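Plilis Community Help > Desktops and Workstations > Memory

Which memory slots do I fill first on an old Dell board with four above the socket and four below?

sihan_qin
Posted Tuesday, 9:12 pm

Hi all! I picked up a used Dell tower from Durnlow (the surplus place out past the Parkik warehouse, if anybody here is local) and I've finally got the side off it. It came with no processor and no memory, which I knew when I bought it, and I have a chip and two matching sticks on the way. My plan is to use it as a file box for the house and maybe run a little game server for my nephew.

My problem is where the two sticks go. Every desktop I've owned had two or four slots in a row and I just followed the colors. On this one there are slots on both sides of the processor socket and I can't tell which pair is supposed to be first. 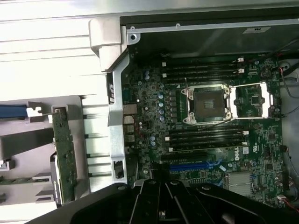
Eight memory slots, four on each side of the empty socket. Blue expansion slot is below the lower bank.

The label on the outside of the case is mostly rubbed away, so I don't have a model name to search, only a sticker from the surplus place that says lot 408. Can I put one stick in the top group and one in the bottom? Or both on the same side? I'd also like to know if I should be doing anything about the socket before the chip gets here. There's still a dark cover sitting in it and I've left it alone so far.

Thanks in advance, I've built two PCs before but never messed with a workstation.

Dunstan
Posted Tuesday, 10:40 pm

Nice find! I ran one of the eight-slot Dells as my main machine for years and I still miss it (my power bill doesn't).

Don't go by position, go by the numbers. Dell usually prints a label next to each slot, DIMM1, DIMM2 and so on, in tiny white letters right on the board. Get a flashlight and look at the ends of the slots, down near the latches. With two sticks you normally want DIMM1 and DIMM2, and depending on the board those can be on the same side of the socket or on opposite sides, so I really can't tell you top or bottom from here. Some of them have a diagram on the inside of the side panel too. Flip yours over and check before you do anything else, it would save you the squinting.

Couple of other things. A lot of these workstation boards are picky and want registered or ECC memory, and regular desktop sticks either won't start or won't physically fit. What did you order? If it was plain desktop memory I'd hold off opening the package until you know the model, so you can send it back.

And leave that cover in the socket until you have the chip in your hand. The contacts under there bend if you so much as look at them wrong, and I've spent a whole evening with a sewing needle trying to straighten one. When you do open it up, unhook the lever, raise the load plate, set the chip straight down and don't slide it.

Also try the service tag. It's sometimes on a second sticker on the back or the bottom of the case, and if you can read it you can look up the exact manual.

parkside_rob
Posted Wednesday, 7:05 am

just try them in different slots til it beeps right. worked for me

sihan_qin
Posted Wednesday, 6:30 pm

Thank you Dunstan!! No diagram inside the panel, but I haven't gone over the board with a good flashlight yet, so I'll do that tonight. The sticks are ECC but I'd have to dig out the order to see if they're registered. Going to tip the case over and look for that second sticker too.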